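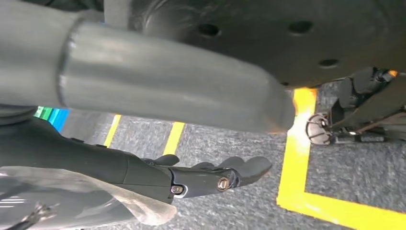
Figure 1. The grey tube and the dark disc, with plastic sheeting on the floor at lower left.

Surface marks on stored parts: a storage and handling project
Yen-ting Hsueh
Supervisor: Lionel Vasseur
Submitted September 13, 2025

1. Background

The Fledden store holds parts that second-year students take out for assembly work and return when they have finished. Many of them have a smooth finish, and several groups complained last year that parts came back marked. My project looked at how these marks are made and whether a change to the wrapping and the shelves would reduce them.

I did not look at dents, bent edges or missing fixings. Those are dealt with in the Lodhi report, which covers the same store.

2. The parts

Two kinds of part were chosen, a long round one and a broad flat one. The tube in Figure 1 has a raised seam running round it, and the section on one side of the seam is wider and darker than the other. The end is rounded. Its finish is slightly satin, so light catches on it and makes it awkward to inspect under a single lamp.

The disc has round holes in it and a soft sheen. Faint swirling scuffs can be seen on its surface. I graded scuffs of this type as level one on my scale. Level two is a mark that can be felt with a fingernail, and level three is a mark that goes through the finish.

3. Method

Each part was wiped with a dry cloth, inspected under two lamps and graded. It was then wrapped, placed on its shelf, taken down, unwrapped and graded again. One round of this was called a cycle. Every part went through 6 cycles with each wrapping.

Three wrappings were compared:

Thin plastic sheet, used again each time
Woven cotton cloth
Hutix foam sleeve, cut to length

The existing shelves are 710 mm deep. A second set, 800 mm deep, was borrowed from the Kotetti workshop so that I could see whether overhang made a difference. I kept a sheet on the floor for unwrapping and used the same patch of floor throughout.

Before the main test I ran a trial with one tube only. The lamps were too close together and I could not tell a scuff from a reflection, so they were moved further apart. The trial results are not included.

4. Results

I recorded 101 new marks in total. Most were level one and there were no level three marks.

The reused plastic sheet gave the most marks on the flat parts. Grit stuck to the sheet when it was laid down and was carried back on to the surface when the part was wrapped again. The marks tended to be curved, and I think this comes from turning a disc to get it into the sheet. Cotton cloth did better but slipped off the tubes at the rounded end. The foam sleeve gave the fewest marks on tubes. It could not be made to fit the discs.

Shelf depth made little difference to tubes. With discs, the deeper shelf meant that the rim no longer stuck out and fewer edge marks were found.

5. Problems

Grading was done by one person, and I was stricter at the end of a session than at the start. Lionel Vasseur regraded a batch and put several of my level one marks down as no mark at all. I have used my own grades in the totals.

I also ran out of clean cotton cloth and had to wash it between sessions, which left lint on the parts.

6. Recommendations

Use foam sleeves for tubes and cotton cloth for discs. Shake out any plastic sheet before using it again, and keep floor sheets separate from wrapping sheets. Lift discs into the cloth without turning them. Move the discs to deeper shelves when the store is rearranged in December.

A set of cloths should be bought before then, as the ones I used have gone back to the Kotetti workshop.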